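**First trail 40 – how much water should I carry?**

I've signed up for the Jenar Ridge 40 in December after a few years of road halfs. The course notes list an aid station at kilometre 7 and then nothing until the Aebischer hut at 38, apart from a tank that may or may not be full. I normally run with one soft flask. Is two litres enough, or do I need a third? Also wondering whether the climb out of the gully is runnable.

posted by flatlander_k

---

**buvier_plodder**

I've done it twice. Carry two and a half litres out of the first aid station and start with next to nothing, because the opening bit is all fire road and you'll be there inside the hour. The climb is the old 1910 bridle track. It's benched and fairly even, so the front runners do run it, but I walked nearly all of it both times and passed people near the top. 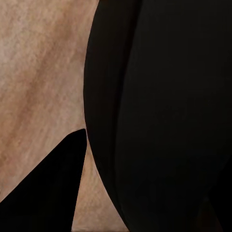

Past the top it's exposed for a long way and there's usually a northerly in your face. Drink before you feel you need to, and take some salt. Last year I got to the hut with almost nothing left, and that was on a mild day. The tank was dry both years – treat it as a bonus if it's going. Start time is 6 am, so you'll want a head torch for the walk from the car park as well.

---

**gumboot**

3L bladder. Done.

---

**slowcoach_sa**

Agree with the first reply. Check the mandatory gear list too, as I think they want a minimum of two litres capacity now, plus a compression bandage. Practise with the full pack on a long run first. Mine rubbed my collarbones raw and I ended up taping them at the hut.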